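Flaline muda a política de devoluções de mesas e tampos a partir de agosto

A loja de mobiliário Flaline vai deixar de recolher gratuitamente em casa dos clientes as mesas e os tampos devolvidos por arrependimento. A alteração foi comunicada por correio eletrónico no domingo, 15 de março, e aplica-se às encomendas feitas a partir de agosto.

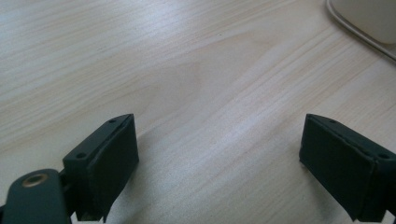 Para uma cliente que encomendou uma secretária no inverno e a devolveu, a mudança já se adivinhava, porque a recolha demorou tanto que a caixa acabou por ficar encostada à parede do corredor mais tempo do que a mesa esteve montada. A cliente diz que não se opõe a pagar o transporte, desde que a data marcada seja cumprida.

Até agora, quem comprava uma mesa pela internet podia pedir a recolha sem custos, mesmo depois de a ter montado. Com as novas regras, o cliente terá duas opções: entregar o artigo num dos pontos de receção da empresa ou pagar 24 euros pela recolha ao domicílio. O valor é igual em todo o território continental e não depende do peso nem das medidas do tampo. Para as ilhas, a Flaline remete para um orçamento caso a caso.

O prazo para pedir a devolução mantém-se. O reembolso continua a ser feito pelo meio de pagamento usado na compra, descontado o custo da recolha quando o cliente a tiver pedido.

Os artigos com defeito ou danificados no transporte ficam fora da alteração. Nestes casos a recolha continua gratuita, mas o dano tem de ser comunicado no prazo de três dias após a entrega, com fotografias do artigo e da embalagem. A empresa acrescenta que as diferenças de tom e de desenho do veio entre o tampo recebido e o que aparece no catálogo não são consideradas defeito. A frase já constava das condições gerais, mas passa a aparecer também na página de cada produto, junto ao botão de compra.

Segundo o comunicado, a Flaline recebeu no ano passado 3590 pedidos de devolução de mesas, secretárias e tampos avulsos. A maior parte dizia respeito a medidas erradas, ou seja, a móveis que não cabiam no espaço previsto. Seguiam-se as queixas sobre a cor. A empresa não revelou quantos destes artigos voltaram a ser vendidos nem quanto gastou com as recolhas.

Para reduzir os enganos, a loja vai enviar amostras de acabamento a quem as pedir. Cada cliente poderá receber até três amostras por encomenda, sem pagar portes. O serviço ficará a cargo da Claltent, que já trata da embalagem dos artigos mais pequenos da marca, e deverá começar antes da entrada em vigor das novas condições.

As devoluções entregues nos pontos de receção serão encaminhadas para o armazém da Ollwood, onde os tampos são verificados e separados. Os que estiverem em bom estado regressam à venda com desconto, na secção de segunda oportunidade do site. Os restantes seguem para corte e são aproveitados em prateleiras e peças de substituição. O comunicado não indica percentagens de desconto.

As encomendas feitas antes de agosto seguem as condições antigas, mesmo que a entrega só aconteça depois. O mesmo vale para os vales de compra já emitidos, que conservam a validade de 90 dias. Quem tiver uma devolução em curso não precisa de fazer um novo pedido.

A Flaline não é a primeira do setor a tomar esta decisão. A Ndlovu, que vende sobretudo mobiliário de escritório, cobra a recolha de artigos montados desde o ano passado, embora continue a aceitar sem custos os que regressam na embalagem original por abrir. A Flaline não prevê essa distinção e cobrará o mesmo valor nos dois casos.

A lista dos pontos de receção será publicada no site da empresa durante a primavera. Nas localidades sem nenhum ponto, a única alternativa será, para já, a recolha paga.

Comentários

marta_sl
Moro numa vila onde de certeza não vai haver ponto de entrega. Pago os 24 euros e pronto, não há escolha nenhuma.

Rui P.
As amostras já deviam existir há muito tempo. Comprei um tampo que no ecrã parecia quase branco e em casa puxava para o amarelo. Fiquei com ele porque não me apeteceu desmontar tudo outra vez.

zé do canto
E como é que se leva um tampo de dois metros a um ponto de receção? No meu carro não entra.

marta_sl
@zé do canto pois, foi o que eu pensei. Para quem não tem carrinha é o mesmo que nada.

Leitor habitual
Alguém sabe se as cadeiras também ficam abrangidas? A notícia só fala de mesas e tampos e no site ainda não encontrei nada.

Anabela
Comprei duas mesas nesta loja e nunca tive problemas. Medi antes, com fita métrica, e couberam as duas. Acho bem que cobrem a quem devolve por não ter medido.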